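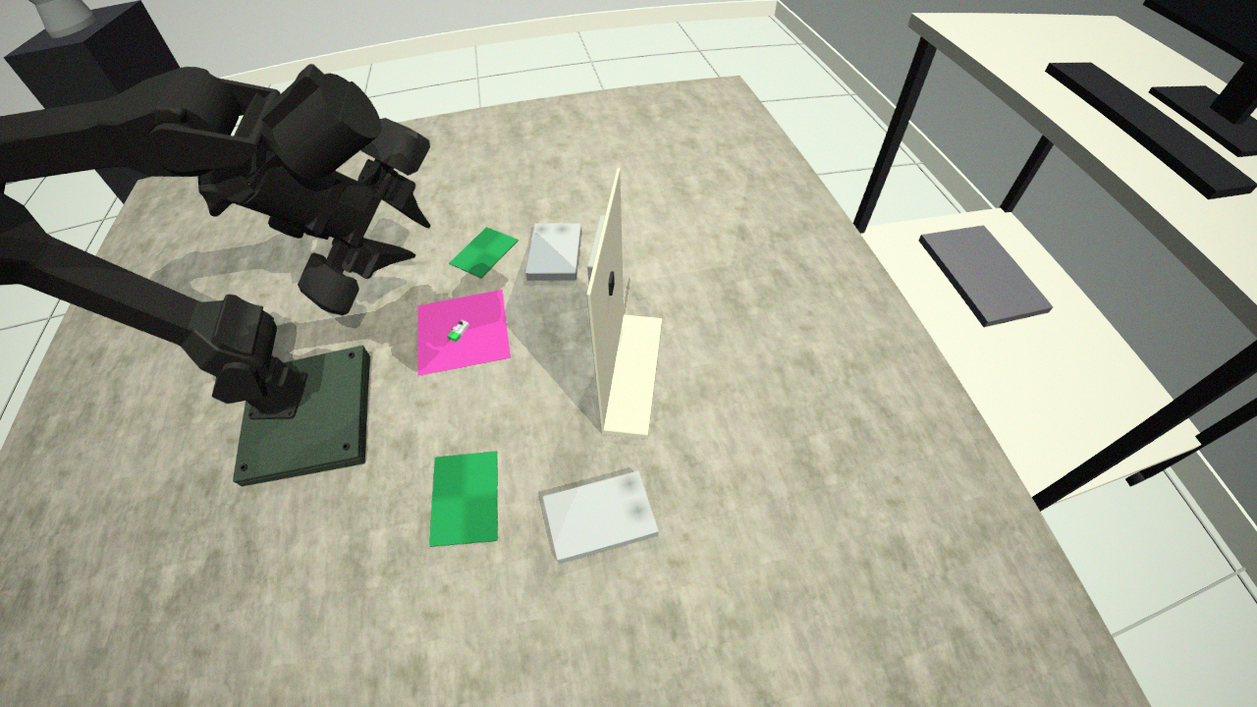

A mottled grey-beige rug with a magenta pad near the centre.

Print this post | E-mail this post

Choosing a floor covering for a shared room

Readers of these pages have asked for guidance on the selection of rugs for rooms used by several people. The following notes set out the position I have reached after replacing the covering in the reading room at Saarinen, where I have been responsible for furnishings for 13 years. They are offered in a personal capacity and do not represent the policy of the house.

The first matter to settle is size. A rug that stops short of the furniture will move underfoot and its edges will curl. It is preferable to cover most of the floor and to leave an even margin of bare board on all sides. At Saarinen the margin was set at 80 millimetres, which allows the skirting to be cleaned with a narrow brush. Doors must be checked before any order is placed. One of ours had to be taken down and trimmed by Joni Keskinen, who also refitted the threshold strip.

Colour should be considered under the light in which the room is normally used. Samples were requested from Drernero and from Jidau and laid beside the window through the whole of February. Plain samples showed every crumb and thread. The mixed greys and beiges were more forgiving, and they did not compete with the curtains, which are to be kept for the present. Sirkka Laitinen favoured a dark blue throughout, and her objections to the final choice have been noted.

Underlay is frequently omitted in order to save money. I would advise against this. A felt underlay reduces noise in the room beneath and extends the life of the pile. The underlay obtained from Drulline was supplied in 4 rolls, and the joins were taped on the lower side. The total spent on underlay and tape was 300 euros.

Regular care is straightforward. The rug should be vacuumed in the direction of the pile and turned end to end once a year. Spills are to be blotted with a white cloth and cold water. Coloured cloths may give up their dye and should be kept away from pale wool. Heavy furniture should stand on cups, and the cups should be moved a little whenever the room is rearranged. Dents left by chair legs will usually lift if a damp cloth is placed over them for an evening.

The old covering was cut into runners for the cellar passage. Two pieces remain and may be collected from the side entrance before noon by any resident who has a use for them.

A further note on stair carpet will be published when the fitting has been completed.

Print this post | E-mail this post

Recent posts
Curtain linings and winter draughts
The care of oiled floorboards
Repairing a cane chair seat
Storage of wool blankets
On the numbering of keys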